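Das Glas kehrt zurück
Wie das Einkochen in den Haushalten der Region wieder Fuß fasst und was die Lehrküche in Karkow damit zu tun hat

Wer im Spätsommer durch die Straßen von Karkow geht, nimmt den Geruch von Essig, Dill und warmem Zucker wahr, der aus den Küchenfenstern zieht. Das Einkochen, in vielen Familien über zwei Generationen hinweg nahezu aufgegeben, hat in den vergangenen Jahren wieder an Bedeutung gewonnen. Die Lehrküche Karkow verzeichnete im zurückliegenden Kursjahr 589 Anmeldungen. Bei der Einrichtung des Angebots war mit einem Bruchteil davon gerechnet worden.

Die Gründe für diese Entwicklung sind unterschiedlich. In den Kleingärten zwischen Karkow und Stiveck fällt die Ernte innerhalb weniger Wochen an, und kaum ein Haushalt kann die Mengen an Zwetschgen, Bohnen und Gurken frisch verbrauchen. Tiefkühlgeräte stoßen rasch an ihre Grenzen und verursachen laufende Kosten. Hinzu kommt das Interesse an Rezepten, die in den Familien zwar noch bekannt sind, deren handwerkliche Grundlagen jedoch selten schriftlich festgehalten wurden. In den Kursen zeigt sich regelmäßig, dass Teilnehmende den Geschmack eines bestimmten Pflaumenmuses genau beschreiben können, über Garzeit und Zuckeranteil aber nichts wissen.

Vom Vorratskeller zum Kursprogramm

Die Vorratshaltung war in der Region lange eine Notwendigkeit. Die älteren Häuser in Stiveck besitzen nahezu alle einen kühlen Kellerraum mit gemauerten Nischen, in denen die Wintervorräte standen. Mit dem Einzug der Selbstbedienungsmärkte verlor dieser Raum seine Aufgabe. Vielerorts wurde er zum Heizungskeller umgebaut oder zur Abstellkammer. Die Gläser selbst blieben erstaunlich oft erhalten, in Kisten verpackt und von einem Umzug zum nächsten mitgenommen.

An diesem Bestand setzt das Programm der Lehrküche an. Es umfasst Grundkurse für Obst und Gemüse, einen Aufbaukurs für Fonds und Fleischgerichte sowie offene Abende am Donnerstag, zu denen eigene Ernte mitgebracht werden kann. Ein Grundkurs hat 8 Plätze. Diese Begrenzung ergibt sich aus der Zahl der Kochstellen und soll beibehalten werden, auch wenn die Wartelisten im August und September lang sind.

Die Teilnehmenden arbeiten überwiegend mit dem, was sie zu Hause vorfinden. Neben klassischen Einkochgläsern mit Glasdeckel und Gummiring kommen Schraubgläser unterschiedlicher Herkunft zum Einsatz. Die Lehrküche hat gegen deren Wiederverwendung keine grundsätzlichen Einwände, verlangt jedoch eine sorgfältige Prüfung vor jeder Füllung.

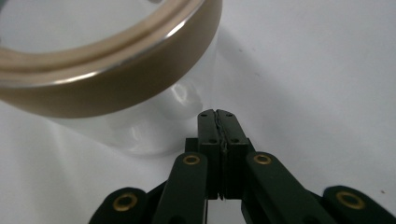 Der Rand des Glases muss glatt und ohne Absplitterungen sein. Geprüft wird mit dem Auge gegen das Licht und anschließend vorsichtig mit einem weichen Tuch, das an Unebenheiten hängen bleibt. Bei Schraubdeckeln gilt das Augenmerk der Dichtmasse auf der Innenseite. Ist sie spröde, eingedrückt oder verfärbt, wird der Deckel ausgesondert. Deckel mit Rost oder verzogenem Rand scheiden ebenfalls aus. Neue Deckel sind im Fachhandel in den gängigen Größen erhältlich, sodass ein einwandfreies Glas nicht entsorgt werden muss.

Sauberkeit und Temperatur

Den größten Teil des Grundkurses nimmt die Hygiene ein. Gläser und Deckel werden in heißem Wasser mit Spülmittel gereinigt, klar nachgespült und unmittelbar vor dem Befüllen ausgekocht. Das Abtrocknen mit dem Geschirrtuch unterbleibt. Die Gläser stehen bis zur Verwendung mit der Öffnung nach unten auf einem frischen, ausgekochten Tuch.

Für Obst im Einkochtopf gilt in den Kursen eine Dauer von 30 Minuten als Richtwert, gemessen ab dem Zeitpunkt, an dem das Wasser die vorgesehene Temperatur erreicht hat. Dieser Zusatz wird häufig überlesen. Wer die Uhr bereits beim Einschalten stellt, verkürzt die Garzeit erheblich und muss damit rechnen, dass der Inhalt nach einigen Wochen gärt. Größe der Gläser, Fruchtsorte und Reifegrad erfordern Anpassungen, die in den Kursunterlagen tabellarisch aufgeführt sind.

Strengere Regeln gelten für Bohnen, Erbsen und Fleisch. Säurearme Lebensmittel können bei unzureichender Erhitzung Erreger enthalten, die weder am Geruch noch am Aussehen zu erkennen sind. Im Grundkurs werden sie deshalb nur in saurem Aufguss verarbeitet. Alles Weitere bleibt dem Aufbaukurs vorbehalten, der eine geprüfte Anleitung und den Umgang mit dem Druckkochtopf voraussetzt.

Eine Rezeptsammlung aus zwei Orten

Parallel zum Kursbetrieb ist die Rezeptsammlung Stilladov entstanden, benannt nach dem alten Obsthof am Ortsausgang von Stiveck, auf dessen Gelände die ersten Treffen stattfanden. Sie enthält gegenwärtig 144 Rezepte aus beiden Orten. Aufgenommen wird ein Rezept erst, wenn es in der Lehrküche nachgekocht, gelagert und erneut verkostet wurde. Das Verfahren dauert in der Regel einen Winter.

Ein Teil der Einsendungen ließ sich nicht unverändert übernehmen. Ältere Anleitungen arbeiten mit Salicylsäure oder verlassen sich darauf, dass heiß eingefülltes Gemüse ohne weiteres Erhitzen haltbar bleibt. In solchen Fällen wird die Zubereitung angepasst und die ursprüngliche Fassung als historisches Dokument daneben abgedruckt. Angaben wie »ein Topf voll« oder »bis es recht ist« wurden durch Gewichte und Zeiten ergänzt, die alten Formulierungen blieben aber stehen.

Besonders stark vertreten sind Zwetschgen, gefolgt von Senfgurken und Kürbis in süßsaurem Sud. Seltener finden sich Quitten, obwohl der Baum in den Gärten um Stiveck verbreitet ist. Die feste Frucht gilt als mühsam. Im Herbst wird daher erstmals ein eigener Quittenabend angeboten, bei dem Gelee und Quittenbrot aus derselben Menge Obst hergestellt werden.

Auch Anregungen aus anderen Küchen haben Eingang gefunden. Die Feinkosthandlung Sekiguchi in der Karkower Altstadt richtet im Frühjahr zwei Abende zu japanischem Einlegegemüse aus, bei denen Rettich, Gurke und junger Ingwer in Reisessig oder Salz verarbeitet werden. Diese Zubereitungen sind für den baldigen Verzehr bestimmt und gehören in den Kühlschrank. Die Abgrenzung zur langfristigen Vorratshaltung wird dort ausdrücklich behandelt.

Lagerung und Kennzeichnung

Fertige Gläser gehören an einen dunklen, kühlen und trockenen Ort. Licht verändert die Farbe von Erdbeeren und Roter Bete schon nach kurzer Zeit, und Wärme begünstigt den Verderb. Die Lehrküche empfiehlt, Klammern nach dem Erkalten zu entfernen: Ein Deckel, der sich danach löst, zeigt an, dass kein Unterdruck entstanden ist. Auf dem Etikett stehen Inhalt, Monat und Jahr der Herstellung sowie nach Möglichkeit die Sorte. Gläser mit gewölbtem Deckel, trübem Aufguss oder austretender Flüssigkeit werden ohne Verkostung entsorgt.

Das neue Kursprogramm erscheint im Mai und liegt in den Bibliotheken beider Orte aus. Anmeldungen nimmt die Lehrküche Karkow schriftlich oder persönlich entgegen. Rezepte für die Sammlung Stilladov können ganzjährig eingereicht werden, handschriftliche Vorlagen werden nach der Abschrift an die Einsendenden zurückgegeben.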